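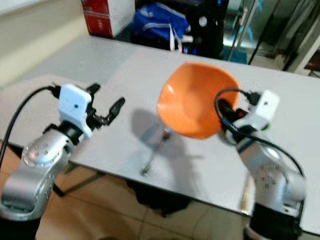 Stullmont open afternoon: visit report

Print this page | E-mail this page

The Stullmont workshops opened to the public on a Sunday in June, from two o'clock until five. I went with Nadine Zein, who had booked the places, and we met Carter Sutherland at the gate. Entry was free. Parking was in the lower yard, which fills up early, and we ended up leaving the car by the canal and walking back.

Stullmont makes tableware, mostly bowls, plates and jugs, and sells it under the name Tostier. The firm has 14 staff on site and moved into the present building from a smaller one across the road. Visitors went round in groups, and ours was taken by Manolis Tsoukalas, who runs the finishing side.

We began in the store, where the shelves are arranged by shape and then by colour. Manolis explained that they used to arrange them by colour first, and the packers kept picking up the wrong size. A full shelf bay holds 150 bowls of the middle size. There is a paper card on the end of each bay and it gets filled in by hand. Carter asked whether they had tried a computer system for it. They had, for one winter, and went back to the cards.

The next part was a talk on shapes, given by Ching-wen Peng, the designer. She had drawings going back to the first range. The early bowls were all plain rounds. The squarish rim came later, after a café customer complained that round bowls wasted space on a tray. Her first attempt had proper corners, which were awkward to wipe out and chipped in the dishwasher, so the corners were softened over several versions until they were little more than a change in the curve. She said the base gave her more trouble than the rim. It has to be flat enough to sit still on a table and still leave a comfortable curve up the side for a spoon.

We then went on to the room with the white tables, where the orange bowl was out. Orange is the colour people ask for most, according to Manolis, followed by a dark green that was out of stock on the day. The inside is smooth and has no shine to it. I had expected to prefer the glossy version in the catalogue, but Nadine and I both thought the matt one better for everyday use. 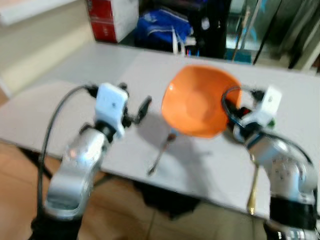 The orange bowl, with its softened square rim and flat round bottom.

Someone in our group asked about stacking. The current shape stacks, though only if each bowl is turned the same way as the one under it, and Ching-wen admitted this annoys people. A new version is being tried out. She would not say when it would be on sale.

Tea was served in the front office by Anatole Rey, who also looks after the seconds shop. The shop is one small room and cash was preferred, although a card reader was found in the end. Seconds are marked with a dot of pencil on the base. Most of the faults are slight, such as a speck in the surface or a rim a little out of true. Carter bought four side plates. Nadine bought a jug and then went back for another. I looked at the bowls for a long time and came away with two in cream.

A few practical points for anyone going next time. The floors are level throughout, but the door to the store is heavy. There is one toilet, next to the office. Children are welcome on the tour if they stay with an adult. The talk on shapes was hard to hear from the back, so stand near the front. Fastby buses stop at the end of the lane, with the last one back to town leaving at twenty past five, and we saw several people running for it.

The next open afternoon has not been fixed. Anatole keeps a list in the office and will add names to it over the telephone.

Print this page | E-mail this page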